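Comparaison de deux effecteurs terminaux sur tâches de table
Notes de l'intervenante – Ingrid Achterberg, programme Marnano – 29/03/2024

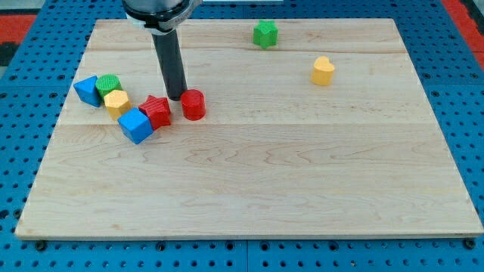
Diapositive 1. Poste d'essai : outil cylindrique noir au-dessus du plateau de bois et des blocs de couleur.

Ouverture
Remercier l'établissement de Wollbridge pour son accueil. Rappeler que la présentation porte sur la campagne de mars et qu'elle ne traite pas de la partie logicielle, exposée séparément par Si-eun Yook. Les questions sont prises à la fin, sauf demande de précision sur le protocole.

Diapositive 1 – Le poste
Laisser l'image affichée pendant toute cette partie. Signaler que les blocs diffèrent par la couleur et par la forme : deux étoiles, l'une rouge, l'autre verte, deux cylindres, un cœur jaune, un cube bleu. La consigne donnée au système associe toujours les deux attributs, ce qui permet de distinguer une erreur de couleur d'une erreur de forme.
Attirer l'attention sur la pointe arrondie de l'outil, tout près du cylindre rouge. Le travail s'effectue par poussée, sans saisie. Préciser que le plateau repose sur une table perforée bleue et que la zone avant est laissée dégagée pour les déplacements longs.

Diapositive 2 – Les outils comparés
Présenter l'outil A, tige cylindrique droite, puis l'outil B, pince à mors parallèles fournie par Tekin. Les deux ont été montés sur le même bras, avec le même contrôleur Kesard et les mêmes limites de vitesse. Indiquer que le changement d'outil impose un nouvel étalonnage de la position de la pointe. Ce temps n'est pas compris dans les résultats.
Si la question est posée : l'outil B a également été utilisé mors fermés, en poussée, sur une partie des essais. Renvoyer à l'annexe.

Diapositive 3 – Protocole
La campagne compte 900 essais, dont 575 avec l'outil A. Expliquer l'écart entre les deux séries par l'indisponibilité de la pince en début de période. Les dispositions initiales ont été tirées au sort dans une liste de 22 configurations, identique pour les deux outils. Un essai est déclaré valide lorsque le bloc désigné atteint la zone cible sans déplacement notable des autres.
Ne pas s'attarder sur la définition de « notable ». Le seuil figure dans le document remis aux participants.

Diapositive 4 – Observations
Avec la tige, les blocs à faces planes se poussent de manière régulière dès lors que le contact est pris près du milieu de la face. Les cylindres pivotent et s'écartent de la trajectoire, ce qui oblige à des corrections fréquentes. Les étoiles posent une difficulté particulière : la pointe se loge entre deux branches, et le bloc suit alors correctement, mais le dégagement de l'outil peut le faire tourner.
Avec la pince, la dépose est plus précise. En revanche, l'accès est difficile lorsque les blocs sont groupés, les mors heurtant les pièces voisines à l'approche. Marquer une pause avant le tableau.

Diapositive 5 – Recommandations
Conserver la tige pour les tâches de tri et de réarrangement. Réserver la pince aux tâches d'empilement. Proposer une série complémentaire avec un embout à revêtement souple, sous réserve de l'accord de Tekin sur les délais.
Annoncer que les relevés seront transmis aux partenaires après relecture par Si-eun Yook, puis ouvrir la discussion.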